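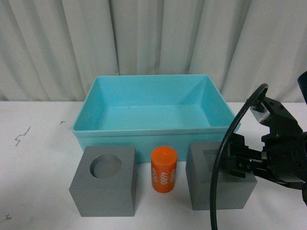
Support > Garkent Label Printers > Plorkier 2 > Set-up Guide > Loading and Calibration

4. Loading labels and calibrating the sensor

Complete Section 3 (power and cable connections) before starting. The Plorkier 2 accepts roll labels on a 1-inch core and fan-fold labels fed through the rear slot. Do not load both at the same time.

CAUTION: The print head stays hot after use. Let it cool for five minutes before opening the cover.

4.1 Loading a roll

1. Turn the printer off at the rear switch.
2. Press both side latches and lift the cover until it locks.
3. Slide the roll onto the spindle with the printable side facing up. Labels must unwind from the top of the roll.
4. Move the guides in until they touch the edges of the liner. Do not pinch it - a tight guide causes skewed print.
5. Pull the liner under the sensor arm and out past the tear bar.
6. Close the cover. Press down on both sides until each latch clicks.

Note: Keep spare rolls, cut strips and other small items in an open bin on the work table, clear of the label exit.
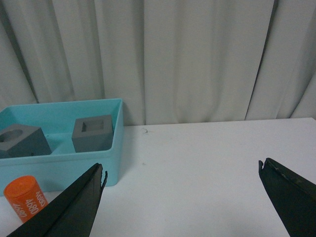

4.2 Calibrating the gap sensor

Calibrate after every change of label size or liner type.

1. Turn the printer on and wait for a steady green light.
2. Hold FEED until the light blinks twice, then release it. The printer feeds several labels and stops with a gap at the tear bar.
3. Press FEED once. A single label should advance. If the printer feeds more than one, repeat step 2.
4. If calibration fails again, the display shows error 1573. Clean the sensor window with a dry cloth and check that the liner lies flat.

Note: Black-mark stock needs the lower sensor. Select MARK in the Media menu before step 2.

4.3 Setting the darkness level

The default level suits Meltby paper labels. For Gunnlaugsson film labels, raise the level one step at a time and print a test label after each change. High settings shorten head life.

CAUTION: Clean the print head after about 2000 labels, or at each roll change if the labels are dusty. Use only the cleaning pen supplied. Do not use metal tools on the head or the roller.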